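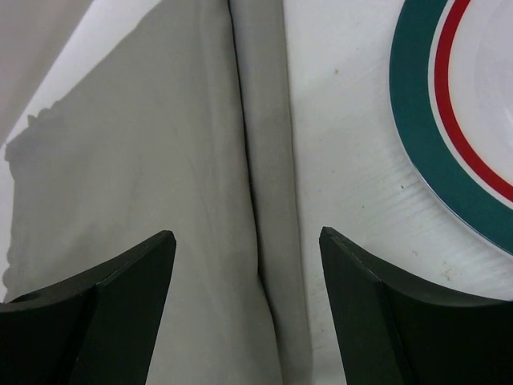
Figure 3. Grey cloth and round plate on a white surface.

3.2 Household textiles and reported replacement

The second part of the survey dealt with cloths used in the kitchen and at the table. Of the 3,403 households contacted in Stomdale and Greklow, 1,219 returned a diary that could be used. Each diary ran for 20 days and asked who washed, dried, folded and put away the cloths, and when a cloth was thrown out or moved to another job. Plain cloths of the kind in Figure 3 were entered on the same sheet as printed ones, and colour was noted only where the household chose to mention it.

Earlier work on domestic laundry has mostly looked at clothing and bedding. Akinola and Mabaso argued that small textiles are missed because they are rarely washed on their own, and our diaries support this. Most entries for kitchen cloths were written beside a load of something else -- towels in Stomdale, work clothes in Greklow. Few households could say how old a given cloth was, and answers to that question were left out of the analysis.

Replacement was harder to study than washing. Respondents seldom wrote that a cloth was worn out. They wrote that it had "gone to the garage" or was "for floors now", and the date of the change was often missing. We coded these entries as downgrading and kept them apart from disposal. Two of the authors coded the entries separately and settled differences by discussion.

The follow-up interviews took place in August, after the diaries had been collected, and were held in people's homes. A guide with 10 open questions was used in both towns. The Greklow interviews ran longer, partly since several generations were often present and disagreed about how cloths should be folded. These disagreements are taken up in Section 4, together with the question of who is expected to buy new ones.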